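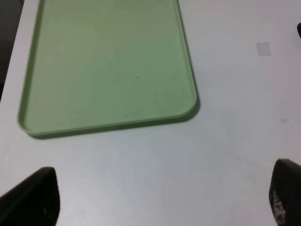 Pale green plastic tray with a raised rim and rounded corners.

Bottom watering seedlings – who's converted?

peadar_d
October 2024

OK I have to share this with somebody, because my family have stopped listening. I've switched all my winter lettuce to bottom watering and I am never going back! For years I stood there with a little can knocking the seedlings flat and then propping them up again with toothpicks. Now I pour water in a tray, set the cell packs in it, go make coffee, and come back to soil that's dark all the way up.

I've got 140 cells going at the moment, mostly a butterhead called Bomia that I got in a seed swap, plus some mizuna and a row of onions that I started way too early (I always do). Any plain tray with a lip works. You don't need the fancy ones with the channels in the bottom.

Who else does it this way, and how long do you leave them sitting?

BlathnaidG
Converted three years ago! Twenty minutes for small cells, closer to forty for four inch pots. I go by weight more than the clock. Pick one up before you start and again at the end, and after a week or so your hands just know.

What mix are you using? Mine is heavy on coir and it drinks like a horse.

jarlath_o_r
I'll be the grump. I tried it for a full season and ended up with green slime on the soil, fungus gnats in the kitchen and a tray of basil that keeled over in one night. Went back to a rose on a small can and had no trouble since. If you water gently and early in the day, top watering is fine. People grew lettuce for a very long time without giving it a bath.

peadar_d
Were you leaving the water in the tray, though? That was my first mistake. I used to think I'd let them finish it off overnight. Now whatever's left after half an hour goes straight out on the roses.

Bláthnaid, it's peat free stuff from the garden center at Ultby, sieved, with a bit of perlite. It's a pain to wet the first time. I mix it in a bucket with warm water before I fill the cells, otherwise it just floats.

jarlath_o_r
Some days I emptied it, some days I forgot. I have a job and two dogs. That's sort of my point – a method that punishes you for forgetting isn't a great method for a beginner.

BlathnaidG
Fair, but forgetting to water from the top kills them too!

Jarlath, was the basil in the same tray as everything else? Basil hates wet feet way more than lettuce does. I keep it separate and let it get nearly dry in between.

cathal_mat
Coming in from the slightly obsessive end of the hobby. I ran the two methods side by side in June with 206 lettuce seedlings, half and half, same mix, same shelf, same lights. At transplanting I had 100 good plants from the bottom watered half and 96 from the top watered half. So there's really not much in it for survival. Where I did see a difference was the roots. The bottom watered plugs came out in one piece, and a good few of the others crumbled on me.

One thing to add: salts. If you feed through the tray and never water from above, you get a white crust on the surface eventually. I flush from the top every couple of weeks.

jarlath_o_r
Three plants of a difference would be nothing and four is nothing too. Thank you, Cathal. I'm printing this out.

BlathnaidG
You're skipping the roots part, Jarlath :)

peadar_d
Love this, thank you Cathal! I hadn't thought about the crust at all. Do you flush with plain water, or a weak feed?

cathal_mat
Plain, and let it run right through. Rainwater if you have it.

jarlath_o_r
All right, I'll try one tray of lettuce. No basil. If I see a single gnat I'm coming back here to complain.

peadar_d
Deal! Set a timer on your phone for the emptying. And update on mine: one of the 140 has damped off, so 139 still standing and the mizuna has its first true leaves. Potting on this weekend if the rain keeps up.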